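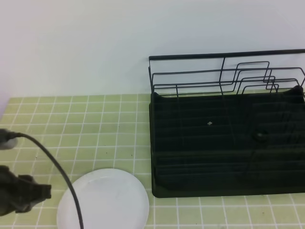 Dish rack on tiled benchtop – keep or bin?

tilly_grout
Posted 2023-02-03
Moved into the Mokham place in December, benchtop is all little square tiles, yellowy green, white grout. Dont hate it. Black wire rack lives at the right end against the wall. Question is do I leave it out full time or put it away after every wash? Worried about the grout going manky under it.

benchrat
Leave it out. Lift it once a week, wipe, done. Life's too short.

Kettle_on_again
Disagree. Had small tiles for years in the old flat, left the rack sitting there, grout went brown in a perfect rectangle. Never came back. Put it away.

benchrat
Was yours sealed tho

Kettle_on_again
No idea. Rental.

benchrat
Well there you go

sudsy1574
Seal the grout first, then argue. I used the Trameck one, two coats, tiny brush, sore knees from the step stool. Took an arvo. White grout still white.

tilly_grout
How do I tell if its been done already?

sudsy1574
Drop of water on the grout. Beads up = sealed. Soaks in and goes dark = not.

moss_n_mugs
Unpopular but I'd rip the tiles out. Crumbs in every line. We got laminate for 700 and I can wipe it in one go

Kettle_on_again
700 for laminate?? Where. We got quoted 1,483 from the Prandton lot and that was without the sink cutout

moss_n_mugs
Offcut, did it ourselves. Bit wonky at the back.

tilly_grout
Not ripping anything out, I like the green! Did the water thing just now – soaked straight in. Sealer it is. Rack can go on a tea towel in the meantime

benchrat
Not a tea towel, stays damp under there. Use a tray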